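Imtiaz Pramanik
Nov 29, 2019

Okay, I promised a few people at the Ivville meetup that I would write up our house rules for hand-held gripper work, and I've been putting it off for long enough that two of them have written to remind me (kindly!). So get yourself a coffee, this will be a long one. Thread.

Background for anyone who doesn't know me: I look after recording practice at Wokent. We have people pick things up and put things down with grippers they hold themselves, and then Filip, our arm, has to learn from what they did. My job is mostly the first half of that sentence.

When I started in March we had no written rules at all. We had habits, and everybody had different ones, and they were all perfectly reasonable habits until you tried to put one person's recordings next to another's.

We now have one sheet of paper. It has 4 headings: before you start, hands, objects, stopping. Gheorghița Olteanu wrote the first version and I have been fussing with it ever since, so anything clear in it is hers and anything wordy is mine.

BEFORE YOU START. Wipe the markers. I mean the black-and-white squares on the gripper blocks. Fingerprints, a bit of tape residue, a smear of hand cream in the winter, all of it makes the pattern harder for the camera to read. Soft dry cloth, both blocks, every session.

Then check that the markers are the right ones for the gripper. We once swapped a pair of blocks during a repair and put them back left for right, and we recorded 86 takes that way before Gheorghița spotted it on playback. She was very nice about it. I was the one who had done the repair.

So now the check is written down. Hold the gripper up, look at the live view, open and close it once, and see that the numbers on the screen move the way your fingers did. It's ten seconds if you're slow, and I am slow.

Look at your light too. If there's a lamp behind you, your own arms and the gripper will throw a shadow right where the object is. A soft shadow is fine, we live with those all day and so will the robot. A hard black one with a sharp edge right across the marker, go move the lamp.

HANDS. This is the part people most want to argue with me about, and I do understand, it feels silly to be told how to hold something. But keep your fingers off the printed face of the block. Hold it from the sides or from behind. A thumb over one corner of the pattern can be enough to lose it.

Both hands is fine. Plenty of our people use one hand per side and I've stopped trying to talk them out of it. The rule is only that you pick a grip before you start a set and keep it until the set is done. Change it between sets and make a note.

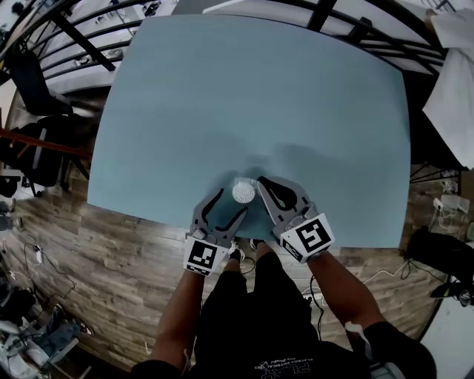 Open jaws, one small round white object, and a hand for each marker block.

Small round things deserve their own post, or possibly their own book. They roll, they squirt out sideways, and they make very patient people say things I won't repeat. Our rule is to come in with the jaws open and the object between them before you close anything.

The reason I care so much about the pause before closing is that it's where most of the learning seems to live, at least for Filip. If you swoop in and snap shut in one go, you might get a lovely grasp, and Filip will copy the swoop and knock the thing onto the floor.

So: arrive, settle, close. I say it out loud to new people, and I've been told that I also say it at the coffee machine.

Don't tidy up a bad approach halfway through with a flick of the wrist. If you came in crooked, either back out properly and try again inside the same take, or let it fail and mark it as a fail. We keep both kinds. What I can't use is a take where I can't tell which one it was.

And please, please don't nudge the object with your free pinky. You would be amazed how many of us do it (I do it!). The robot has no pinky. If the object needs a nudge, nudge it with the gripper finger, where the camera can see you do it.

OBJECTS. Put it down somewhere different every time. People are creatures of habit and we all have a favorite spot on the table, usually a comfortable forearm's length away. After a few hundred takes the arm thinks that every object in the world lives there.

What helped us was a deck of cards, I'm not kidding. Each card has a small sketch of the tabletop with a dot on it. Draw a card, set the object down near the dot, go. Gheorghița drew them on index cards one lunchtime and we've never bothered to print nicer ones.

Use the object's name from the list, even if the name is dull or you think it's wrong. We had one item logged under five names over a single spring, and sorting that out cost me the better part of a week. If you hate the name, tell me, and I'll change it everywhere at once.

If an object gets dented, chipped or squashed, it gets a new name. It's a different object now as far as the log is concerned. The old one is retired with honors and goes in the drawer.

STOPPING. We cap a set at 200 takes and then you put the gripper down, full stop, even if you feel wonderful. I know the number sounds generous to some of you and stingy to others. It's where our own playback started to show people getting sloppy with the settle-and-close bit.

Wrists are the other reason. A gripper doesn't weigh much when you pick it up and it weighs a great deal by the middle of the afternoon. If anything tingles or aches, stop then, don't wait for the end of the set, and don't make up the difference later. No one here gets a gold star for volume.

Before you walk away, write your three lines in the log: what went well, what was odd, what you changed. "Nothing odd" is a good answer. A blank is not, and I will come and find you with a pen in my hand.

Then watch five of your own takes at normal speed. It's a bit like hearing your voice on an answering machine, everybody hates it the first week. After that people begin correcting themselves without my having to say a word, and I get to go home on time.

A word about people in view, as it came up in Ivville. Forearms, shirts, shoes, all of that ends up in the recording when the camera is looking down past you. Our sheet says to tell everybody so before their first session, in plain words, and to get a yes in writing. Ask again if the use changes.

Same goes for whoever might wander through. We have a sign on the door for when the cameras are on. If someone comes in anyway, we stop, say hello, and mark the take so it can be pulled.

Where do we keep all of this? In Findura, which is only our shared log with a search box on it, nothing glamorous. Last time I looked there were 704 sets in it, and every one has a name, a grip note and those three lines. I'm prouder of that than I probably ought to be.

Somebody asked whether we follow a published standard for this. For the arm itself, when it's powered and moving, there's a proper safety procedure and it's a separate document with a separate person in charge. For the hand-held side we couldn't find one that fit, so we wrote the sheet. If you know of something better, I would love to read it.

Also asked: do we ever break our own rules? Yes. The deal is that you can break any of them on purpose if you write down that you did. Some of our more useful sets came from someone trying a grip I had grumbled about for weeks.

I'll mention one rule we dropped, in case it saves you the trouble. We used to make everyone wear the same long gray sleeves. They were hot, they rode up, and people spent half the set tugging at the cuffs. Now it's your own clothes, and we vary who records on which day.

If you're starting from nothing, I'd begin with the marker cloth and the log. You can do both tomorrow morning with what's already in your desk. The cards can wait a week.

Happy to send the sheet to anyone who wants it, just reply or message me. It's a single page, both sides, and the back is mostly Gheorghița's handwriting, so give me a day or two to type that part up.

Oh, and I left out batteries. Charge them the night before. Somebody remind me to add that to the sheet.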